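Keep the Repair Counter Open

The town of Erkness plans to close the repair counter at the Brutitz branch library in December and put a self-checkout station in its place. I think this is a mistake, and the savings are too small to justify it.

The counter is open two afternoons a week. Last year it took in 123 items, mostly lamps, radios and small kitchen appliances. Many had one bad connection or a worn cord. A new lamp costs $22 at the store, so people throw the old one out and buy another. Multiply that by every household in town and the landfill bill goes up.

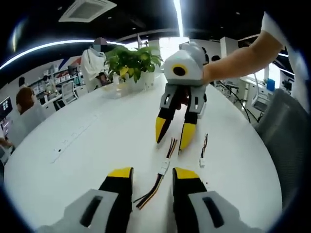 Supporters of the plan say residents can drive to the shop in Flatia. That shop charges a fee just to look at an item, and the bus there takes over 5 hours round trip with the transfer. Someone without a car will not make that trip for a toaster.

The other argument is that a library should stick to books. Ours already lends cake pans and snowshoes, and I have not heard a complaint about either one. People who come in for a repair often leave with a book while they wait for the part.

The town should keep the counter for another year and publish what it costs. Then we can have this argument with the bill in front of us.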